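Home > Studio and Stage > Backdrops > Giltow Backdrop Cloth

Giltow Backdrop Cloth, Dark
Item no. 852
Sold by: Clullbridge Studio Supply
Availability: In stock at Dalarville, ships from the warehouse

Giltow is a heavy brushed cotton cloth for photo backdrops, tabletop work, small stages and display cases. It has a short nap on the front and a plain weave on the back. The nap soaks up light that would bounce off a smooth fabric, so the background stays dark under normal studio lighting. The cloth is woven and dyed for us by Neves and finished in our own sewing room.

It is sold hemmed on all four sides. You can order it with grommets along the top, a pole pocket along the top, or no top finish. If you do not choose a finish at checkout, we send it with the pole pocket.

Specifications

Material: cotton, brushed one side
Weight: 300 grams per square meter
Colors: black, charcoal
Hem: double-stitched, four sides
Top finish: pole pocket, grommets or none
Flame treatment: none as standard, see below
Supplied with: storage bag, two spring clamps

Choosing a color

Black is the better choice when you want the background to drop out completely. It needs some distance between the cloth and the subject, and it shows lint more than charcoal does. Charcoal holds a little detail in the folds and is easier to light evenly. For dark objects, many customers go with charcoal so the outline does not get lost. Fabric swatches of both are available on request. Dye lots vary slightly, so if you plan to join two panels, put them on the same order and write "match lot" in the comments box.
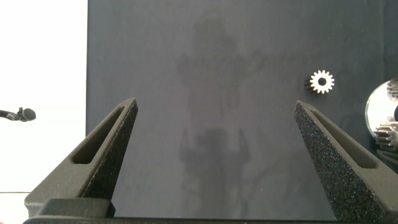 Against a dark backdrop.

Hanging and lighting

Hang the cloth a day before you need it if you can. Most fold lines drop out under the cloth's own weight. For the ones that stay, use a steamer on the back side, working from the top down. Do not press the front with an iron. It flattens the nap and leaves a shiny patch that will show up under a side light.

Check the direction of the nap before you hang. Run your hand down the front of the cloth. If it feels smooth, the nap is pointing down and the cloth will look a bit lighter. If it feels rough, the nap is pointing up and the color will look deeper. Either way is fine, but all panels in a set should hang the same way.

Keep the main light off the cloth as much as possible. Moving the subject forward usually does more than turning the light down. On a tabletop, let the cloth run up the wall behind in a loose curve and clamp it at the top edge only.

Care

Shake out and brush with a soft clothes brush, in the direction of the nap. A lint roller works for small areas. Spot clean with cold water and a white cloth. Machine washing will shrink the fabric and is not covered by the warranty. Store it rolled or loosely folded in the bag, away from direct sun.

Flame treatment

The standard cloth is not flame treated. Schools, theaters and trade show venues often require treated fabric, so check with the venue first. Treated cloth is made to order and cannot be returned. The treatment makes the fabric a little stiffer, and it must be renewed if the cloth gets wet.

Customer comments

"Replaced a synthetic sheet that always had a glare in one corner. Much better. The bag is a tight fit once you have unpacked it." Adelino Nogueira

"Good cloth, sheds for the first week or so. I hung it outside and brushed it and that took care of most of it. I would have liked a wider pole pocket." Matilde Morais

"Bought charcoal for photographing silverware, then came back for black." Gion Wieser

Shipping and returns

Standard pieces can be returned unused in the original bag. Custom sizes and treated cloth are final sale. Large orders ship rolled on a tube and may arrive separately from the clamps.

For custom sizes, send the finished width and drop, the top finish and the color to Celeste Mendes in the sewing room. Include the pole diameter if you want a pocket.

Page updated 4 November 2022. The grommet option now comes in black metal only.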